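### 4. Loading the Wultby pantry rack

The Forsyth leaflet says the rack "sorts itself." It doesn't. Set everything out on a table first and read the labels before you believe the size chart.
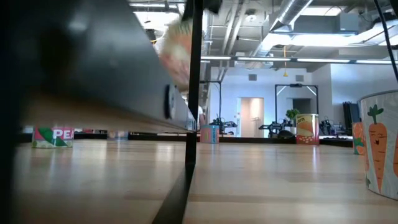
*Photo: Trevov workshop, Burari*

1. Group by shape. Boxes such as the pink one marked "PEA" go on the bottom shelf. The tall yellow and orange canister and the wide white one with the smiling carrots need the open bay.
2. Measure your tallest container. The bay is sold as 298 mm high. Ours took 14 shelf clips and came up short of that, so use your own tape.
3. Take off loose lids and lay them flat on the table.
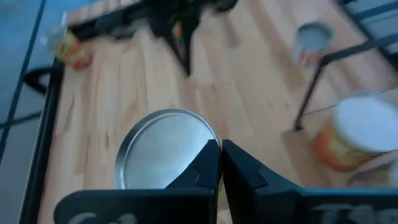
4. Check each rim for dents and grit before you close anything up. The leaflet claims any lid will seal after a wipe. Try it with water in the sink before you trust it with flour.
5. Fit the 8 dividers, short edge down.

> **Caution:** The can chute is rated for 3000 g. We would stop well before that.

6. Feed cans into the chute on their sides, label out. If one sticks, take it out and turn it end for end. Don't push.

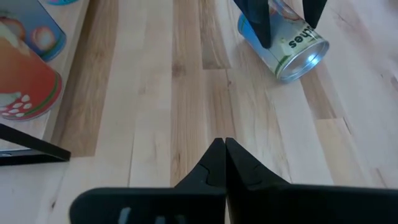

*Fig. 3. Food can on its side, ridged end showing.*

**Note:** The "no-roll" strip is an extra. A folded dish towel does the same job.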